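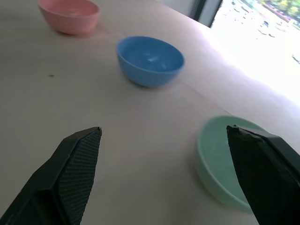
Seit November backe ich wieder jeden Donnerstag Brot, und bisher stand das Abgewogene immer in Kaffeetassen herum. Tyra hat mir deshalb ihre kleinen Plastikschüsseln überlassen, weil sie beim Umzug aussortiert hat. Die rosa Schüssel nehme ich für Salz, die blaue für die Hefe und die mintgrüne für Körner. Für 800 Gramm Mehl reicht natürlich keine davon, das kommt weiter direkt in die große Rührschüssel.

Gespült wird von Hand, die Maschine war mir beim Plastik zu heiß. Gestapelt passen sie neben die Waage ins untere Fach. Das Rezept mit Roggen schreibe ich nächste Woche auf, es fehlt noch die genaue Gehzeit.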